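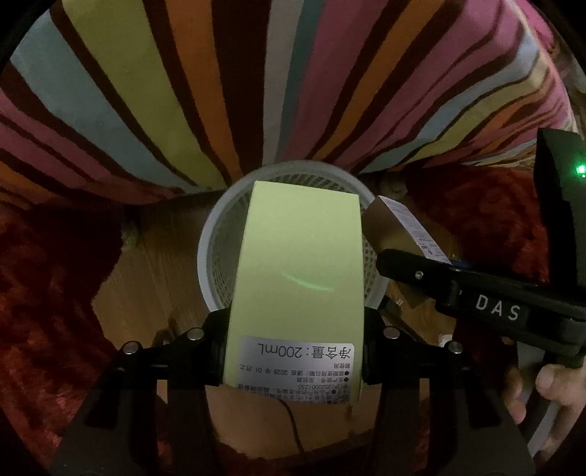 Clearing and Resetting a Shared Sitting Room
Household Skills Series, Guide 7
Husimthorpe Residential Services
Last revised February 18, 2013

Purpose

This guide sets out the procedure for clearing small items from a shared sitting room, sorting them, and returning the room to its usual arrangement. It applies to all furnished units at Husimthorpe and at the Pikatcombe annex. Residents are expected to complete the procedure before each room check and before handing over a unit at the end of a stay.

The guide covers loose items, cartons and bottles, baskets, throws and sofa covers. It does not cover carpet cleaning, window cleaning or the moving of heavy furniture. For those tasks, see the separate guides kept in the binder by the entry door.

What you will need

One open basket for items that belong in another room. A round plastic basket with a mesh wall is suitable, as the contents can be checked from the side.
One bag for trash and one for recycling.
A soft cloth, slightly damp.
A broom with a dustpan, or a vacuum cleaner.
A lint roller or dry upholstery brush.
A pen and the room card.

Before you begin

Open the curtains and turn on the lamps. The floor beneath a sofa or bed is often dim even in daytime, and small items are easily missed there. Set the basket on the floor close to the sofa, where it can be reached without crossing the room. Residents who prefer not to bend may stand the basket on a low chair.

Empty the basket completely before use. Items left from an earlier session should be put away first.

Step 1. Lift the throw

Fold any blanket or sofa cover that hangs over the edge of the seat back onto the cushions. Do this slowly. Remote controls, pens and small packages tend to collect in the folds and will drop to the floor if the fabric is pulled. Feel along the hem with one hand, then look underneath.

Do not shake the fabric indoors. If it needs shaking, carry it outside once the floor has been cleared.

Step 2. Collect loose items

Begin at one end of the sofa and work toward the other. Pick up each item once and decide immediately where it goes:

Items that belong in the sitting room are set on the side table.
Items that belong elsewhere go into the basket.
Empty packaging goes into the trash or recycling bag.

Place tall cartons upright in the basket. A carton laid on its side may open under the weight of other items, and any liquid left inside will run through the holes in a mesh wall onto the floor. Put heavier items in first and keep glass out of the basket altogether. Glass should be carried to the kitchen by hand.

Items under the furniture may be drawn out with a broom handle. Do not reach under a recliner while anyone is seated in it.

Step 3. Check labels and dates

Cartons and bottles should be checked before they are put away. Turn the carton until the label can be read the right way up, and look for the following:

The net content, usually printed in larger type. On products labeled in Chinese, this appears as 净含量, followed by the amount. A carton marked 净含量: 200mL has a stated net content of 200 mL.
The best-before date, given as a year and month or as a full date. In Chinese, 年 follows the year and 月 follows the month.
The production batch. Keep this if the product may need to be returned.
Storage directions, if any are given.

Labels sometimes wrap around the lower part of a carton. Read the whole label before deciding to discard the item. If the product is past its date, follow the disposal directions on the package. If the label cannot be read, ask the owner, and leave the item unopened in the meantime.

Shared products with no owner's name are to be placed on shelf 2 of the hall closet. Medicines and cleaning products may not be left on that shelf. They must be handed to the unit office.

Step 4. Clean the floor

Sweep or vacuum from the wall outward. Include the strip of floor directly below the sofa, and move the basket aside so that the area beneath it is cleaned as well. Wipe any sticky spots with the damp cloth and let the floor dry before the throw is lowered.

Step 5. Replace the throw

Brush the fabric or go over it with the lint roller, following the direction of the stripes if it has them. Check for stains and loose threads. A bright striped throw can hide a small stain in its darker bands, so look closely at each one under a lamp.

Center the throw on the seat. Striped throws should be laid with the bands running from the back of the sofa toward the front. Smooth the fabric from the middle to the sides, and leave the hem clear of the floor. A hem that touches the floor gathers dust and presents a tripping hazard.

Throws supplied with the unit carry a Gradamero care tag sewn into one corner. Wash according to the tag. Heavier throws should be taken to the large machine in the Dhillon Building laundry, room 243.

Step 6. Empty the basket

Carry the basket through the unit and return each item to its place. Begin with the kitchen, then the bathroom, then the bedrooms. Items belonging to another resident should be left outside that resident's door. They may not be placed inside the room without permission.

Wipe the basket, including the rim and the outside of the mesh, and return it to the hall closet.

Step 7. Complete the room card

Enter the date and your initials on the room card. Note any damage to furniture or fabric in the space provided. If a throw or basket needs to be replaced, use form 369, available from the unit office.

Common problems

The basket tips when filled. The load is uneven. Remove the tall items, place the heaviest in the center, and stand the tall items around it.

The throw slides off the seat. Tuck the rear edge behind the cushions. Do not use pins or tape on furniture belonging to Husimthorpe.

Items remain in the basket from week to week. Each resident should be asked to claim what is theirs. Unclaimed items are taken to the unit office and held until the end of May.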